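Un fallo en el cierre de las pinzas obliga a Kurkon a revisar 300 grabaciones

El laboratorio de manipulación de Kurkon suspendió en marzo las sesiones de su programa Treloar tras detectar un fallo en las pinzas de mano con las que sus operadores realizan tareas domésticas sencillas. La persona responsable de seguridad del centro, que ha pedido no ser identificada, recibió a este boletín en la sala de ensayos, una vez reanudada la actividad.

El primer aviso llegó de un operador con experiencia. «Notó que la pinza izquierda seguía apretando después de soltar el gatillo. Fue un instante, pero lo anotó en el parte, como está establecido», explica. El parte quedó clasificado como incidencia menor y la sesión continuó. La misma anotación apareció en otros dos turnos antes de que se ordenara la parada.

La causa se localizó en un muelle de retorno suministrado por Rovton. Con el uso prolongado, la pieza perdía tensión y las mordazas tardaban en abrirse. «El muelle cumplía las especificaciones que nosotros habíamos entregado. Las especificaciones eran insuficientes – y esa responsabilidad es nuestra», precisa. El centro trabajaba con un plazo de sustitución de 90 días, heredado de un modelo anterior y más ligero.

No hubo lesiones que requirieran asistencia. Un operador sufrió un pellizco en el dedo índice al retirar una prenda atrapada, y el hecho se comunicó al servicio de prevención esa misma tarde. «Un pellizco se considera un accidente. En el informe figura como tal y pedí expresamente que no se rebajara el término», señala.

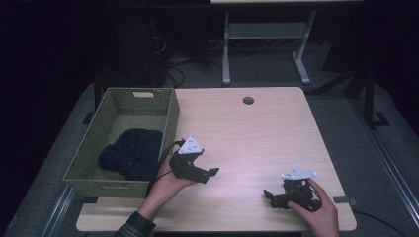 La consecuencia más costosa afectó a los datos. Si la mordaza se abre con retraso, el registro indica que el objeto ha sido soltado cuando todavía permanece sujeto, y un robot entrenado con esa información aprende una secuencia equivocada. El equipo revisó 300 grabaciones y descartó 70. «Con los tejidos el error era difícil de apreciar. Un paño cede, se arruga, y el movimiento parece correcto», indica.

La revisión se encargó a Pulham, empresa externa que no había participado en el diseño. Su informe propuso acortar a 6 semanas el plazo de sustitución del muelle, comprobar la apertura de ambas pinzas al comienzo de cada turno y facultar a cualquier operador para detener una sesión sin autorización previa. Las tres medidas están en vigor.

Preguntada por la demora entre el primer parte y la suspensión, la responsable evita atribuirla a una persona concreta. «Los partes se leían por separado, cada uno en su turno. Ahora se leen juntos a las nueve de la mañana, y dos anotaciones iguales bastan para retirar el equipo», afirma.

Queda pendiente la negociación con Rovton sobre un muelle de mayor resistencia, cuyas primeras muestras se esperan en septiembre. Hasta entonces, las piezas retiradas se conservan etiquetadas en el almacén del centro.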